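Subject: Re: [claltmont-residents] Mattress and bags behind the Ulitz lot
Date: Wed 30 March

I called the town works office about this on my lunch break. They have it logged as report 602, and the mattress is on the list for pickup. The bags are a separate matter because they're on the Dimetti side of the fence, so the owner has to clear those.

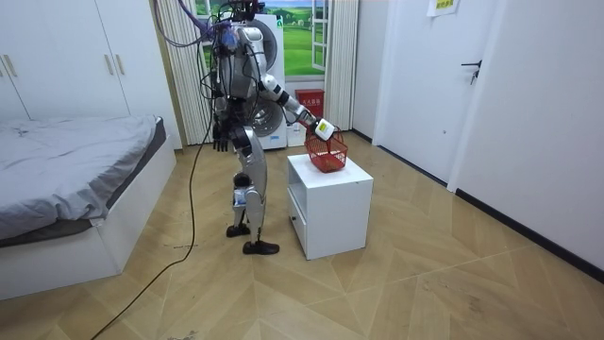 Red basket at the white nightstand

> Does anyone know who we call about the stuff dumped behind
> the Ulitz lot? It's been there since the weekend and the bags
> are splitting. I was told there's a fine of 50 dollars but
> that seems low.

The 50 is for a single bag. Anything the size of furniture is 80, and it goes up for a second offense. They can only fine someone if there's a name or a plate number, so if you saw a vehicle, write down what you remember and send it in.

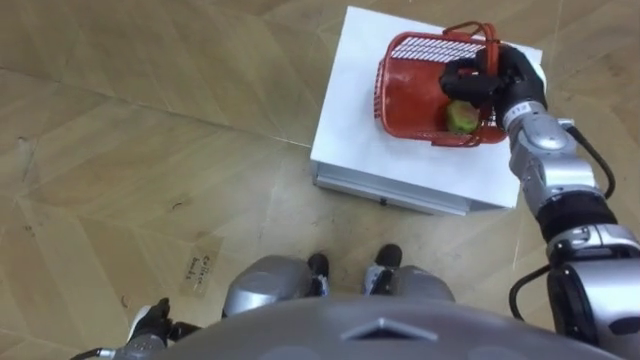

Basket on top of the cabinet, from above

If you pay someone to haul your things away, ask for a receipt that says where the load went. Räsänen Hauling gives one without being asked and charges 20 for a small item. The town can come after you if your old dresser ends up in a ditch, even if you paid in good faith.
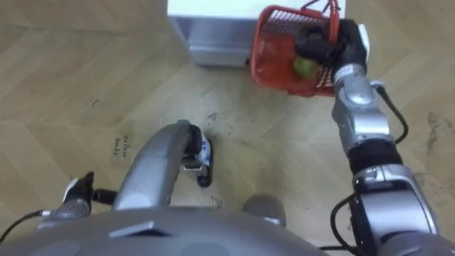 The next free drop-off day is in April. I asked for the date and they didn't have it yet. Paint and tires are not accepted. I'll post again when the mattress is gone.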